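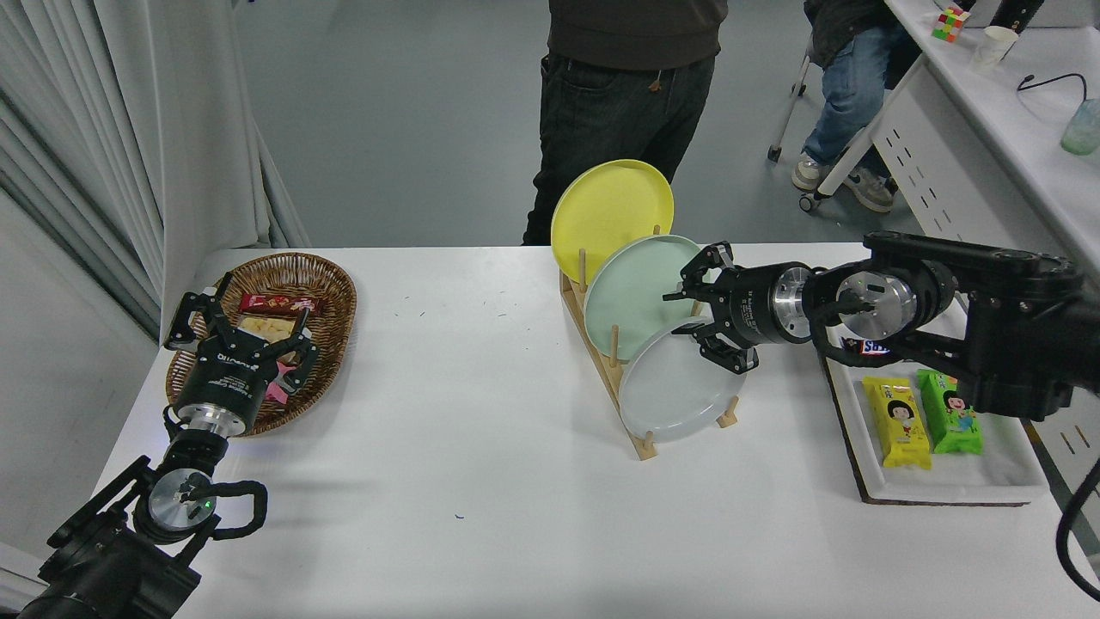 Robel Negash wrote that the birthplace could not be settled from the parish book alone, and that he wished his objection to be entered before the Society went any further with the plaque. His letter was read aloud at the opening of the meeting, and the Secretary was directed to reply.

The reply took the Secretary most of the summer. The Plurkemley Historical Society had held for as long as it had kept minutes that Captain Ambaye, the navigator, was born in Plurkemley, in the narrow house beside the ropewalk. The town of Gudside held with equal firmness that he was born there. Each place had a street named after him. Neither had a document in his own hand that mentioned his childhood.

The parish book of Plurkemley recorded the baptism of a male child, son of a chandler, in the proper year. The surname had been written over an erasure. Mr Negash had drawn attention to this in his second paragraph, and had added in his third that the chandler's wife was named in the book as Hester, whereas the Captain, in the only letter in which he spoke of his mother, called her Anne.

The Secretary accordingly requested access to the papers of the Wunmont Company, under whose flag the Captain had made his first voyage. Permission was granted in writing. The papers were kept in 49 boxes on the upper floor of the former customs house, and readers were allowed one box at a time, between the hours of ten and four.

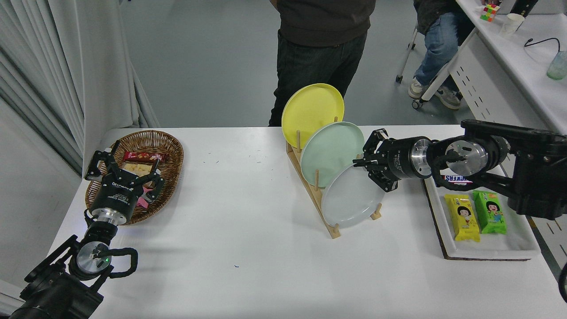 The early boxes held nothing of use. They contained receipts for tar and biscuit, a dispute over a drowned mule, and a long correspondence about the height of a wall. The Secretary noted each item in the form the Society required and returned the boxes in good order.

In box 22 there was a muster roll. It gave the name of every man and boy who had sailed in the Company's second ship, with his age, his wages and the place from which he came. The Captain appeared on the last leaf as a ship's boy, aged eight. Against his name, under the heading of origin, the clerk had written two words: "from sea".

The Secretary read the entry several times. A further note, in a smaller hand, stated that the boy had been delivered on board the Company's first ship during her passage home, his mother being the cook's widow, Anne, and that he had since been fed at the Company's expense, to the sum of 2,378 pence, which was to be recovered from his wages.

It was then a quarter to four. The attendant had begun to close the shutters on the harbour side, and the Secretary asked whether the roll might be kept aside until the morning. The attendant said that it might. 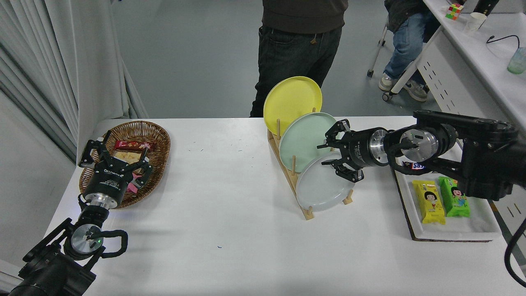 That evening the Secretary drafted three letters. The first informed the Society that its claim could not be supported. The second informed the town of Gudside, in similar terms and with the Society's compliments, that its own claim stood no better. The third was addressed to Mr Negash, and was the hardest to write – he had been right about the erasure and right about the mother, but he had himself been born in Gudside, and had argued throughout for that town.

His answer arrived in September. He thanked the Secretary for a full and courteous account. He asked for the reference number of the roll, and wished to know whether the position of the ship on the day of the birth had been recorded, and if so, to which port she had then been nearer.

The Secretary wrote to the customs house the same afternoon, and asked for the log.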